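Fledcombe Rambling Board > Books and maps > Which guide for the coast path?

gatepost_gary
Two of us are doing the Fledcombe loop in April and I can't choose between the Kondar guide and the Fawzy one. The Kondar has 12 walks with a fold-out map for each. The Fawzy has 10 and a lot of opinions about churches.

mudlark64
Kondar. The maps fold out beautifully and will never fold back in, but you'll know where you are.

Tansy_B
Disagree. The Kondar sends you over the footbridge by the old mill, and that bridge went years ago. Fawzy takes you round by the lane. Duller, drier socks.

mudlark64
It's in the reprint as a ford.

Tansy_B
It's a river.

oldstile
I still use my father's copy of the Fawzy, 1964. Half the pubs are houses now, so knock politely. The paths haven't moved, though walk 2 has acquired a golf course.

gatepost_gary
Does either fit in a coat pocket? And is there any phone signal along the cliffs?

Tansy_B
Fawzy fits. Kondar fits if it's a poacher's coat. Plustel gives you one bar at the coastguard hut and nothing after that until the car park.

mudlark64
I get two bars on Plustel all the way to the point. Perhaps it's you.

gatepost_gary
Right, I've ordered the Fawzy and will borrow the Kondar from the library for the maps – that should annoy everyone equally. Thanks all.

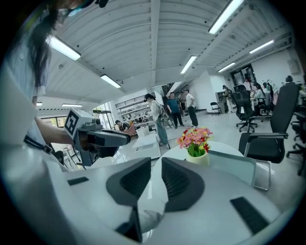
Light blue shirt, matching mask, gripper in hand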